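July 21, 2023

Workshop notebook, Putbridge bench room

Long day, hot room, and I am writing this with the window propped open because the fan does nothing but push the lint from one side to the other. I want to get the dye notes down while they're still fresh in my head, and then I want to go home and eat something cold. If you're reading this looking for the mordant chart, it's in the back pocket of the green binder, where it has been since October, and please put it back there when you're done!

So, the weld. I've been wanting a yellow that holds up next to the indigo without going sour, and I've been through onion skins and goldenrod and a dismal little episode with marigold heads that I would sooner forget. The weld from the Quintela plot was cut when the flower spikes were still mostly green at the tip, hung in the back hall, and stripped into a paper sack. It smells like a hay barn with something peppery in it, which I happen to like, though I've had complaints from down the hall.

I ran it in two pots. The first was plain tap water, and the second had a pinch of chalk stirred in, because the water here at Putbridge comes out soft and weld seems to want a little hardness to wake it up. Both pots got the same sack of leaf, split by weight, and both sat overnight with the lids on. In the morning the chalk pot was already a much stronger color, almost like strong chamomile tea, and the plain one looked like dishwater by comparison. I don't want to make too much of this, since I've been fooled before by how a bath looks in the pot. A bath can look like liquid gold and give you beige.

I heated them slowly. I can't say this strongly enough to my future self, who is impatient and always in the middle of something else: weld goes brown if you let it simmer hard. I kept both pots at around 68 C for the extraction and stood there with the thermometer like somebody minding a custard. Then I strained through the old pillowcase, squeezed the leaf (wear the gloves, it stains the cuticles for days), and put the wool in wet.

The wool was the Flirard two-ply, scoured last week and mordanted with alum and a little cream of tartar. I do love this yarn. It has a bit of grit to it, it doesn't felt if you look at it sideways, and it takes color evenly even when I've been sloppy with my stirring. I also put in a few scraps of cotton, mordanted the long way with tannin first, because I keep hoping the cotton will surprise me.

Results, as they came off the line:

Wool, chalk pot: a clear, sharp yellow, like the inside of a lemon rind. Very happy with this one. I'd put it on a blanket border tomorrow if I had enough of it.

Wool, plain pot: softer and flatter, more like butter. Pretty in its own way, and it might be the better partner for the browns we already have on the shelf.

Cotton, chalk pot: pale but even. Better than the marigold by a mile.

Cotton, plain pot: nothing to write home about. I'd call it off-white and so would anyone else.

After that I couldn't leave well enough alone, and I took a skein from the chalk pot and dipped it in the indigo vat to see what kind of green we'd get. The vat has been grumpy all week. It had a thin coppery skin on top and smelled right, but it was slow to turn, and I had to warm it and feed it and wait around for most of lunch before it came back to that nice cloudy yellow-green underneath. One short dip, out, air, squeeze, and then a second dip a little longer than the first. The green is gorgeous. It's a deep, leafy, slightly old-fashioned green, the sort you see on the covers of garden books from somebody's grandmother's shelf, and I went and held it up in the doorway for far too long just to look at it in daylight.

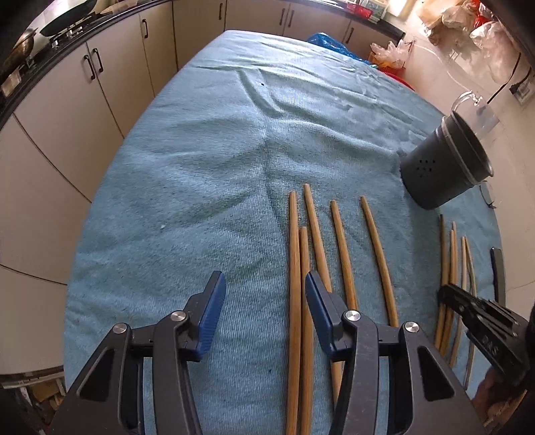
The one thing bothering me about the green is rubbing. When I ran a damp white rag down the skein it picked up blue, and more of it than I'd like. I think I rushed the second dip, and I think I took it out with too much vat liquor still hanging in it, so the indigo settled on the outside of the yarn and never got in where it belongs. The fix is the one I always know and never follow: shorter dips, gentler squeezing under the surface, and a long rest in the air between them. I'll wash this skein in warm water with the plain soap and do the rag test over again before I say anything unkind about it.

Lightfastness strips are going up in the south window. I cut them from the wool in both pots and from the green, and wrapped half of each in foil. They go on the Kinora card with the date penciled on the back, same as the last batch, and please leave the blind up! Somebody very kindly lowered it in the spring to keep the room cool and we lost a good stretch of exposure that way. The yellow should do well; weld has a good name for holding up in light, and it's the main reason I've been putting up with the smell.

The leftover baths are in the lidded buckets under the sink. I'd like to try an exhaust dip with the fine gauze, just to see whether there's a usable cream in there, and if it starts to smell like a pond before I get to it then out it goes on the compost. The spent leaf is already out there. Don't use the pillowcase for anything else, it's a dye pillowcase now for the rest of its life.

Things to pick up: more chalk (the jar is down to powder in the threads), cream of tartar, a thermometer that doesn't fog, and clothespins that don't leave rust marks. I'd also like to ask at the Quintela plot whether the second sowing can be left standing a bit longer before it's cut. I've read that the color is strongest right when the seeds begin to set, and I've also read the opposite, so we may as well find out with our own plants.

For next time, I want to repeat the chalk pot with a smaller weight of leaf and see how low I can go before the lemon turns to butter. If half the leaf gives me nearly the same yellow, we could do the whole set of blanket yarn out of what's hanging in the hall right now. The pots are scrubbed, the burner is off at the wall, and the skeins are on the line in the back hall until they're dry.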